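Amstead bottle drive passes last year's total with a month to go

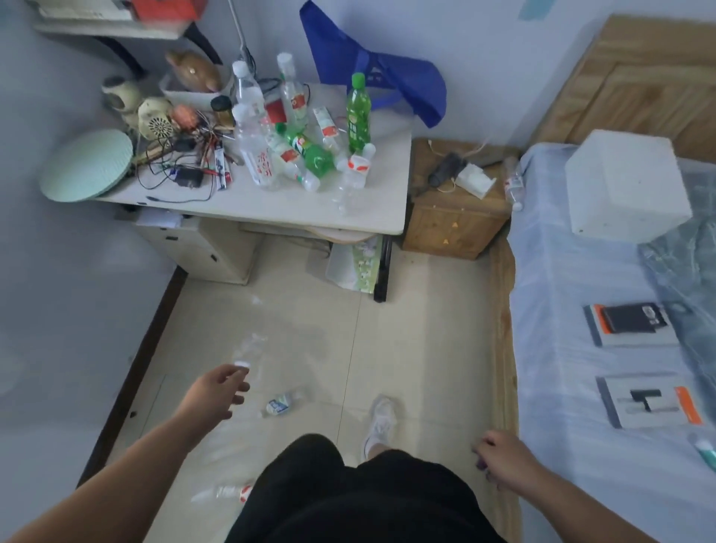
AMSTEAD -- The town's plastic bottle drive has brought in 2,502 pounds of material since it opened in the spring, the public works office said Thursday, putting it ahead of last year's full count. The drive runs through November.

Residents can leave bottles at either of 2 drop-off sites, one behind the Skinar Street fire station and one in the lower lot at Binach Park. The Skinar Street site is open from 7 a.m. to 6 p.m. The park site closes at dusk.

Most of the increase came from apartment buildings, which were not part of the drive until this year. The town sent sign-up forms to 300 units in the Amegashie Court complex and got 111 back. Those households received a roll of clear bags and a pickup schedule. Bags are collected from the curb every other week, on the same morning as paper.

Apartments in Amstead do not have individual recycling carts, and the shared bins at several buildings were removed two years ago after repeated problems with food waste. Tenants have had to carry bottles to the drop-off sites or put them in the trash.

Water, soda and juice bottles are accepted with the labels on. Caps should be screwed back on after the bottle is emptied. Loose caps fall through the sorting screens at the county transfer station and end up in the landfill pile. Motor oil and pesticide containers are not accepted, and neither are plastic bags -- grocery stores on Route 9 still take those at the front entrance.

Money from the sale of the plastic goes into the parks budget. Last year it paid for part of the new fence at the Binach Park ball field. The town has not decided how this year's share will be used.

Tenants in other buildings who want curbside bags can pick up a form at the public works counter in Town Hall. Property managers have to sign the form before pickup can start.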